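The Robot Gets the Easy Part

Every few months somebody from management walks a visitor past our benches, and the visitor always asks the same thing. Is the robot going to take your job? Everyone laughs politely. I have come to think it's the wrong question, and that it suits the people asking it just fine.

I have worked in computer refurbishing for 12 years, the last stretch of it at Piras, where old office desktops come in on pallets and go out again as working machines or as sorted parts. It is decent work. You open the case, you see what's in there, you decide what is worth saving. The second bench got an arm last year. The project is called Woltitden, for reasons that were explained at a meeting I missed.

The pitch was familiar. The arm would do the dull, repetitive steps and we would be freed up for the interesting ones. I have heard that sentence at three employers now and I would like someone to define "interesting" for me, in writing, with an hourly rate next to it.

Take a plain teardown. A person who knows the model can open a tower, pull the memory, lift the processor and set it down safely while talking about the weekend. Some of that time is rest. I don't mean slacking off. I mean that easy steps are where your shoulders come down and your eyes get a break before the next stripped screw or bent socket pin. Give all the easy steps to the arm, and what's left for the person is a full shift of stripped screws. The job has been made shorter on paper and harder in the neck.

Wichai Rattanakul, who trained me, used to put new people on easy machines for their first 30 days. They were slow and they dropped things, and by the end of it they could tell by feel when a latch was about to give. I asked our floor manager, Vega Peñalver, where new people are going to learn that now. She said there would be a training module. I like Vega and I believe her that there will be a module. I have taken modules. You can't feel a latch in one.

Then there is the work that the arm creates, which never made it onto the slides. Somebody has to bring it the case, with the side panel already off. Somebody has to lay it down the right way, keep the fixtures in place and step in when a model turns up that has its latches somewhere else. Jirayu Rojanasak does most of this on our line. He was hired as a technician. By his own estimate he now spends 45 minutes of every hour waiting on the arm or tidying up for it, and his title and pay are what they were. "I'm its assistant," he told me, and he wasn't complaining exactly – he sounded more like a man reading his own name tag.
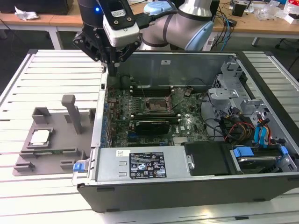 The arm over an opened Dell tower, with a processor in the fixture plate at left.

People look at a setup like this and see precision, and sure, I'll grant that. I also see how much has to be arranged first. A plate with pockets in the right places doesn't design itself. When the arm does well, the arm gets the credit. When it does badly, the first thing anyone asks is who set it up.

I don't want the thing hauled out. My wrists are not what they were, and if a machine will take some of the prying and lifting off them, good. Amnuay Klinhom on the next bench likes it a lot more than I do and says I would have argued against the electric screwdriver. Maybe so. But the screwdriver stayed in my hand, and when I got faster with it, I was the one who had gotten faster.

What I'd ask for is small. Let the people on the bench decide which steps go to the arm, and let them take some back. Keep 2 benches fully manual so that beginners have somewhere to be slow. If tending the machine is now a skill, and Vega says it is, put it in the job description and pay for it. And stop measuring the arm by its best hour and us by our average one.

We sent a list like that up the stairs in May. The answer was that our feedback was valued and would be looked at after the next phase. I asked what the next phase was. It's a second arm.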